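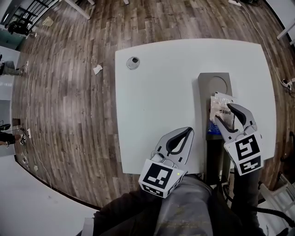 What does the Farkura results file cover?
Every first-team match in the Farkura amateur handball league over 24 seasons, one row per match, 2,549 rows in all. Cup ties and friendlies are left out.

Farkura match results

This is the README for the results file and the ranking script that goes with it. The file began as a way to settle arguments over who had the better record in the Lasgate v Merrick derby, and it grew from there. It is kept up by Nii Dramani, with corrections from people at the clubs.

Files

results.csv: one row per match
teams.csv: club names, short codes and the seasons each club played
rank.py: works out the weekly ranking
CHANGES.txt: what was corrected and when

Columns in results.csv

season: the year the season started, four digits
week: week number within the season, starting at 1
home, away: short codes, as in teams.csv
home_goals, away_goals: full-time score
status: played, awarded or abandoned
note: free text, usually blank

Scores come from the league's printed results sheets. Where a sheet was missing we used the home club's own record, and the note column says so. An awarded match carries the score the league gave it, even if the teams had been on court for part of the game. Abandoned matches have blank scores and the script skips them.

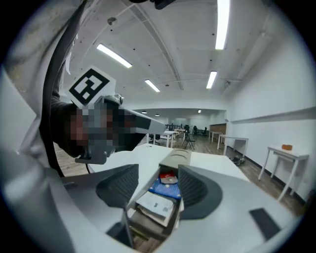 Iltoder changed its name twice and merged once. It has a single code, ILT, all the way through, and the older names are in teams.csv. The club it merged with keeps its own code up to the last season it played. If you want the two records added together you will have to do that yourself.

How the ranking works

Each club starts the season on 100 points. After a match the winner takes points from the loser, and the number depends on the gap between them beforehand and on who was at home. A draw moves points towards the lower-ranked side. The margin of victory is capped at 4 goals for this purpose, so running up the score late on makes no difference.

The ranking has no official standing and often disagrees with the league table, mostly in the first few weeks when some clubs have played more matches than others.

Running it

You need Python 3 and nothing else. Put the files in one folder and run:

python rank.py --season 2011 --week 9

Leave out the week to get the final ranking for that season. Output is plain text, highest club first.

Known problems

Week numbers for rearranged matches are inconsistent. Some use the original week and some the week of the new date.
Merrick played two home matches at Lasgate's hall while its own floor was being relaid. They are still marked as home matches.
There are no scorers, attendances or half-time scores, and we have no plans to add them.

Corrections

Send the season, week and both clubs, with a copy of whatever shows the right score. Changes go in on a Thursday during the season. The new season's fixtures are added in July.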